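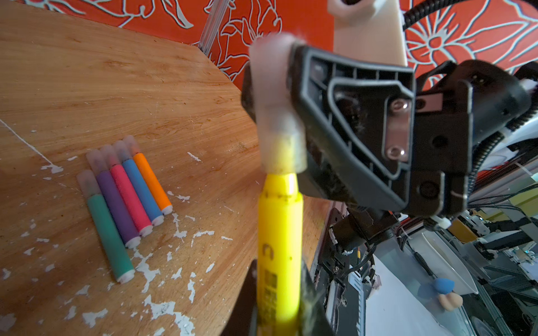 Emerson Rocha 来信问，上一期说 Storka 的规划器“已经不再把夹爪里的东西当成障碍物”，那为什么他更新完以后，机械臂还是会在抓稳一支笔之后原地发呆，像在重新考虑人生。

问得好。规划器确实不再把夹着的东西当障碍物了，前提是感知那边先承认夹着东西。六月这一版 Rava 主要就在处理这个前提，顺带还了几笔旧账，有一笔是我自己欠的。

夹持状态：谁说了算

以前判断“夹住没有”有两个来源，一个是夹爪的开合量，一个是腕部相机的分割结果。两边意见一致时天下太平，意见不一致时，状态机会进入一个名叫 uncertain 的状态，然后礼貌地等下去。写这段代码的人（我）当时觉得等一等总会有结果。Emerson 看到的发呆就是它。

不一致多半出在笔帽上。马克笔的笔杆颜色鲜艳，分割模型闭着眼都能认出来；笔帽是半透明的磨砂料，后面是什么颜色，它就跟着像什么颜色。模型于是把一支笔切成两段，上面那段归背景，下面那段归笔。再往下，夹持检测发现手指旁边那一截“没有物体”，就投了反对票。开合量说夹住了，相机说手里是空的，两位各执一词，机械臂夹在中间。

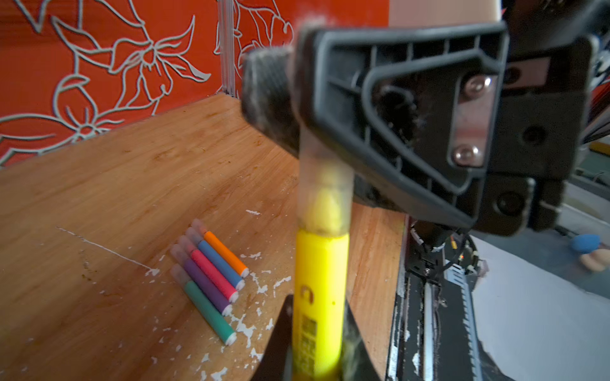

新版的做法很土：笔帽和笔杆先各自分割，再按轴线方向拼回去，拼得上就算一件东西。轴线从笔杆上取，笔帽那一段只负责延长，没有表决权。开合量的读数如果在 6 帧之内保持稳定，就由它先定状态，相机之后可以提异议，但要附上置信度。uncertain 还在，加了超时，到点以后会把理由写进日志，然后退回上一个安全位姿。

有人在代码评审里问，为什么不直接训练一个认得半透明塑料的模型。可以训练，Vachon 那边也给过一版权重，效果比我们的好，推理也比我们的慢。腕部相机的画面要在控制循环里用，多出来的那点时间够规划器把同一条轨迹算两遍，而它还真会这么干。权重留在仓库的 experimental 目录下，有兴趣的可以自己试，试完请把耗时也一起报上来，别只报准确率。

墙纸问题

上一期之后收到最多的意见是关于配准漂移的。Wamumthorpe 的工位，墙上是橙红底的大花，线条清楚，对比度高，角点多得让特征提取器心花怒放。麻烦在于花和花长得像。腕部一转，匹配器把这一朵认成那一朵，相机位姿就往旁边挪了一截，桌面也跟着挪，接下来夹爪满怀信心地伸向空气。

我们试过调高匹配阈值，漂移少了，特征点也没了。试过把墙整片遮掉，桌面木纹又不够用。最后留下来的方案分两步：先用关节编码器给出的位姿预测画面里应该看到什么，只在预测位置附近找匹配；找到以后，落在墙面上的点降权，落在桌面和型材边缘上的点升权。墙纸可以发言，声音小一点。

录制回放时，这一条对应的开关叫 wall_weight，默认值已经改了。如果你的墙是白的，可以调回去，也可以什么都不动，反正白墙上本来就没什么好匹配的。 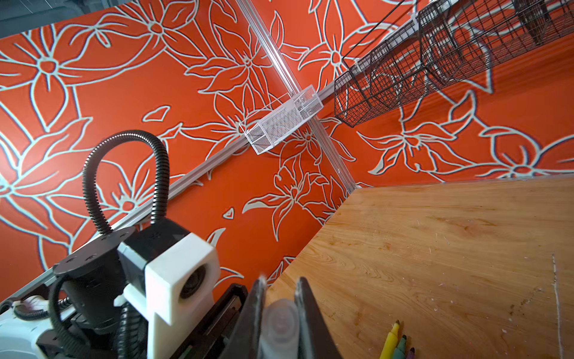
夹爪、相机支架与花墙，右下角是桌上的马克笔。

时间戳，又是时间戳

第三笔账跟视觉没有关系，看起来却处处像视觉的毛病。腕部相机和关节数据走的是两条通道，各有各的时钟，启动时对一次表，之后便各过各的。短任务看不出来。有一段超过 370 分钟的连续录制，到后半段两边差了 121 毫秒，手臂动得慢时无所谓，一快起来，画面里的夹爪和数据里的夹爪就不在同一个地方了。

因为这个，我们有一阵子一直在重新做手眼标定，每次做完都好一点，过一会儿又坏回去，大家便得出结论，说是支架松了。支架被拧紧过很多次。支架是无辜的。

现在改成录制过程中持续对时，偏差写进每一段数据的头信息。旧数据可以用 rava-retime 补一遍，它会找出手臂启停的瞬间，分别在图像和关节曲线上定位，再算偏移。补不上的片段会单独列出来，通常是手臂全程没怎么动的那种，这类数据留着做什么，请自行斟酌。

规划器的小改动

Storka 的碰撞模型里终于有了腕部软管。以前它是不存在的，规划器眼里的手臂光洁顺滑，而真正的手臂上有一大圈波纹管拱在外面，在靠近挂篮的姿态下很容易蹭到。新模型用几节胶囊体去近似那个拱，偏保守，代价是某些够得着的位置现在会报“不可达”。如果你确信能过去，可以把 conduit_margin 调小，风险和蹭下来的东西都归你。

挂篮和横杆也要写进场景文件。默认文件里只有桌面和墙板，我知道有人一直拿默认文件跑，因为报错日志会把文件名一起发过来。 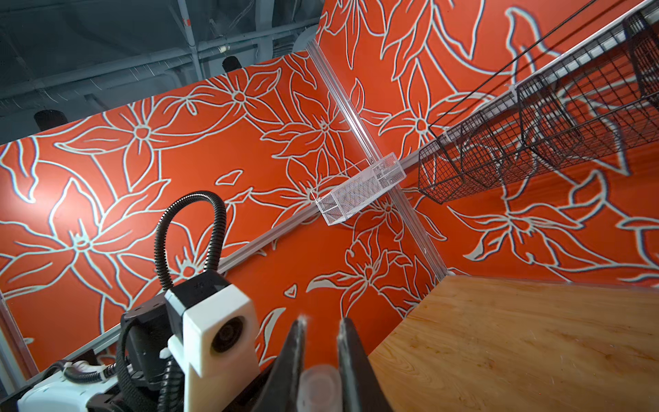 升级前请看

场景文件格式升到 2，旧格式能读，不能写。也就是说打开看看没关系，一保存就回不去了，请先备份。

夹持状态的话题名没有变，消息里多了一个 source 字段，取值是 width、camera 或 both。如果你的下游脚本是按字段顺序解析的，它会坏，而且坏得很安静。

experimental 目录下的权重不随安装包走，要单独拉取。

Emerson 的问题在我们这边已经复现，用新版跑同一段日志，发呆的那几处都走通了。他那边还剩一处停顿，发生在放笔的时候，目前怀疑是松开手指后状态没有及时清掉。日志已经收到，下一期接着写。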